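Two Floors Up

The letter from Zedo came in February, addressed to the occupier. They had bought the roof.

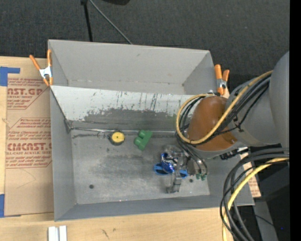
I read it twice at the kitchen table. I had lived on the top floor of Priedītis House for most of my working life and had never thought of the roof as something a person could buy. It was where the rain went. Now it was going to be two more floors, 16 new homes, built in a factory outside Curnport and lifted on by crane.

The letter said the work would take 200 days. It said residents would get a new elevator and a credit of $922 against the service charge. A woman on the second floor taped her copy to the front door and wrote "NO" across it. By evening someone had written "elevator??" underneath.

I went to the meeting at the Dudau Hall and sat near the back. A man in a clean vest showed us drawings. I asked him who would be above my bedroom.

"Unit 31," he said. "It's a kitchen."

The crane came at six in the morning. I took my coffee down to the parking lot and stood with the others. The first box went up slowly, wrapped in white plastic, turning a little in the wind. The woman from the second floor had brought a folding chair.

They were done after 214 days. The credit came through as $542, with a page explaining the difference, and I put it in the drawer with the first letter.

A couple moved into Unit 31 before the hallway paint was dry. The first night I lay awake and listened to them. A drawer opened. Water ran. Somebody dropped a spoon, and somebody else laughed.

In the morning I took the elevator up one floor, past my own, to see what the view was like.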